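Tiltetti: notes and tables on tempering small edge tools

Version of 2020-01-20

What is in this folder

Tiltetti is a collection of hardening and tempering records for small edge tools made at the Meronholm forge. Each row of the main table is one blade: a knife, a drawknife, a carving gouge or a plane iron. There are 305 rows. The records were first written by hand in a notebook, and I typed them into a spreadsheet in June, so please expect some spelling that is not the same from row to row.

I made this collection for other smiths who work with a simple setup and want to compare their results with those of another person. It is not a scientific study. I have no laboratory, and the hardness values come from a set of test files, so they are given as a range and never as one number.

Files

blades.csv is the main table.
steels.csv lists the steels, one row for each bar or scrap piece that I cut from.
ovens.csv has the temperature checks of the tempering oven.
notes.txt holds longer remarks that did not fit in a column. The number at the start of each remark is the blade number.

Columns in blades.csv

blade_id: a number, the same as the one stamped on the tang. Tools too small for a stamp have a paper label in the box.
tool: what kind of tool it is.
steel_id: points to steels.csv.
thickness_mm: measured at the spine before hardening, with a caliper.
normalized: how many times the blade was normalized. An empty cell means I did not write it down. It does not mean zero.
heat_source: charcoal, gas or oven.
quench: oil, water or brine.
quench_temp_c: temperature of the quench bath. Before blade 40 I had no thermometer for the bath, so these cells are empty.
temper_temp_c and temper_min: temperature and minutes for one cycle.
cycles: number of tempering cycles.
file_low and file_high: the softest file that does not bite and the hardest one that does, please look at the text below.
warp: none, small or large. Small means I could correct it by hand during the temper.
result: kept, redone or broken.

About the steel

A large part of the blades comes from old springs and files, and with such steel one never knows exactly what it is. In steels.csv I wrote "unknown spring" or "unknown file" and a few words on where the piece was found. Please do not read the name of a grade into these rows. The bought bars are marked with the name Soylu, which is how we call the rack where they are kept, and there I trust the grade more. Six of the steels in the list are bought bars, all others are scrap.

About the file test

The set has 13 files in the roll, but several are of the same hardness and I use only 6 of them. I clean the scale from the bevel first — if you forget this, the file slides on the scale and the blade looks harder than it is. I made this mistake in the beginning, and the blades that I could test again have a remark in notes.txt. The others I left as they were.
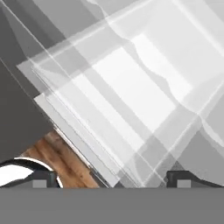 The two file columns are easy to confuse. If a blade has file_low empty, then every file in the set could bite and the blade was too soft. If file_high is empty, no file could bite. This second case is normal directly after the quench, but all values in the table are from after the temper, so if you see it there, the blade was probably left too hard.

The oven

The tempering oven is a kitchen oven with a tray of sand inside. We call it Wuvus. Its own dial is not reliable, and all temperatures in the table were read from a separate probe pushed into the sand. The oven swings up and down while it works, and ovens.csv shows how much. For thin gouges this swing matters more than for plane irons.

Known problems

Two blades have the same blade_id, a drawknife and a small knife. I changed the knife to the same number with the letter b.

The column heat_source was added later. For the early rows I filled it from memory.

Broken blades are surely too few in the table. When a blade cracked in the first minute I was often in a bad mood and did not go to the notebook.

Use and corrections

You may copy, change and share the tables for any purpose. If you add your own blades, please keep them in a separate file with the same columns, and write which quench oil you use. Corrections can be sent to the Meronholm list with the word Tiltetti in the subject.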